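Sokuldale Neighbours Help
Home and Household > Machines and Gadgets

Is there a machine which folds laundry for a normal family yet?

Asked on Apr 12, 2018

We are five persons in the house and I wash almost every day. The washing machine and the dryer I am happy with. But the folding takes my whole evening, and my sister told me that there are now robots which do it. I looked on the internet and found one called Eramell, but I can't understand from their page if it is really for sale or only a plan. They write "join the list" and there is no price anywhere.

My questions are: does such a machine exist which I can buy and put in a small flat? Does it do jeans and children's clothes or only shirts? And do I have to put each piece in by hand? I can pay up to 800 pounds, not more. I would also be glad to hear about other chores, for example emptying the dishwasher, if somebody knows.

3 answers

Answer 1
No. Buy a folding board, they are cheap and my kids like it. For the floor get a robot hoover, those do work if you pick up the socks first.

Answer 2 (marked as helpful by the person who asked)
Written by Dagim Hailu

I repaired washing machines for a long time and now I look after the machines in a hotel laundry, so I can tell you something about the shop-floor side and a little about the home side.

In the laundry we have a folding machine from Altudow. It is very good with sheets and towels. It does 300 towels in an hour if two people feed it, and this is the important part - the people feed it. Each towel must be given to the machine flat, by the corners. When a bathrobe comes by mistake, the belt stops and I have to come with my tools. So even a big machine which costs more than my car does only one kind of thing, and a person does the difficult part before it.

For the home, the machines I have seen shown are the same idea but smaller. You clip the shirt on the front and it is pulled inside. I have not seen one that takes a basket of mixed clothes and gives back a pile. About Eramell I know nothing sure, I would not pay a deposit.

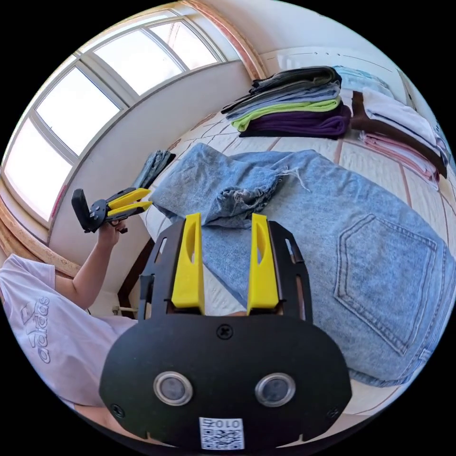 Jeans are what I always ask about when a salesman comes to us, and I never got a good answer. The cloth is thick, and the legs do not want to lie on each other. Then there is the fashion for torn ones. Take a light blue pair with a frayed hem, where the white threads hang out: a person folds the hem over and does not think about it, but a machine must know where the leg ends and where only the threads are. After this it has to go on a pile, and a family pile is not like our towels. You can have dark grey at the top, something lime green in the middle and purple under it, every piece of a different cloth and maybe a different size. I think two simple fingers can hold cloth well enough. To decide what to do with it next is the hard work, and I don't expect this for 800 pounds in the next years.

The dishwasher is the same story, I am afraid. Plates perhaps, but cups and spoons and the lid of a plastic box, no.

My advice is to save the money. In our house everybody gets his own clothes from the dryer in one heap and folds them himself, also the small ones. It is not beautiful but it is quick.

Answer 3
I disagree a bit with the above. My cousin saw a folding machine at the Eklund fair in October and she said it did T-shirts perfectly, one after the other. I don't know what it cost. She has a leaflet somewhere and I will ask her. Children's trousers it did not do, I think they must be a minimum size.

Comment from the person who asked:
Thank you all, and specially for the long answer. I did not know that the hotel machines also need people to feed them. I will not put my name on the list for now. If the leaflet is found please write the name of the machine here.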